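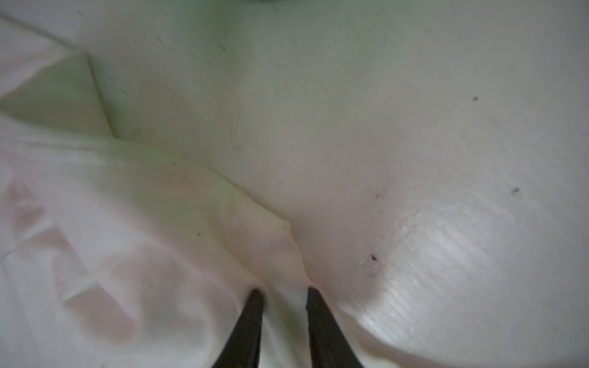 Citlali Chávez

Chapter 6
Writing Up a Meal

My first restaurant review was terrible. I'd eaten at a little soup place in Remley, loved every spoonful, and then went home and wrote "delicious" four times in one paragraph. My editor back then, Berenice Zepeda, circled all four and wrote one word in the margin: how?

I still hear that question when I sit down to write. How was it delicious? Was the broth sour or smoky? Did the bread fight back a little when you tore it? Readers want to know what they'd be getting into if they drove across town for it, and "delicious" won't tell them (neither will "yummy," and please, please not "to die for").

So in this chapter we're going to work on taste words. We'll start with plain ones – salty, bitter, crisp, greasy – and see how far they get us, and I promise it's farther than you think!

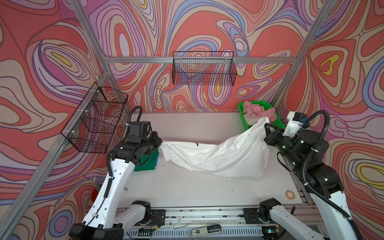
Then we'll get to the harder stuff, like what to do when you didn't enjoy a dish but the whole table next to you clearly did. I had that happen with a plate of tripe in Salinas, and I rewrote that one paragraph for 13 days.

Before you read on, think of the last thing you ate that somebody else cooked. Write down everything you remember about it, good and bad, and don't fix the spelling. Keep the page handy – we'll be marking it up in the next section, where Braulio Espinoza has let me print his own first draft, crossed-out lines and all.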